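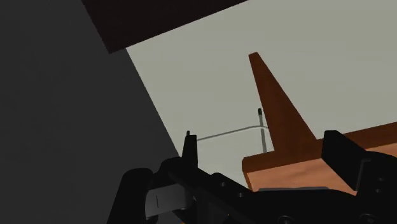 4. Your first session in the Rindau room

Once Burkico Sim is installed, you're ready for the fun part! The Rindau room is our favorite place to start. It has furniture, small objects and enough open floor to get a feel for how the arm moves.

1. Open the Scenes tab and choose Rindau.
2. Wait for the status bar to read Ready. The first load unpacks 1,948 files, so it can take a while -- later loads are much quicker.
3. Set Arm Speed to 50 percent.
4. Click Room View, then press Home.
5. Open the gripper all the way with the O key.
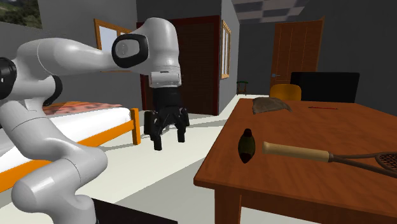 Figure 12. Room view, gripper open.

6. Pick a target on the table. The green object is a great first try, and the racket handle is a nice challenge after that.
7. Bring the gripper over the target, then switch to Wrist View for the last stretch.
8. Press C to close the fingers, and lift slowly.

Note: Wrist View turns with the gripper, so left and right may not match Room View. Give yourself a few tries and it starts to feel natural.

Caution: Save before you change scenes. Switching clears any motion you haven't saved.

If the arm stops and error 163 shows up, a joint has hit its limit. Press Home and go back to step 5.

When you're comfortable, load the Strebel task pack from the same tab -- the sorting tasks are a blast.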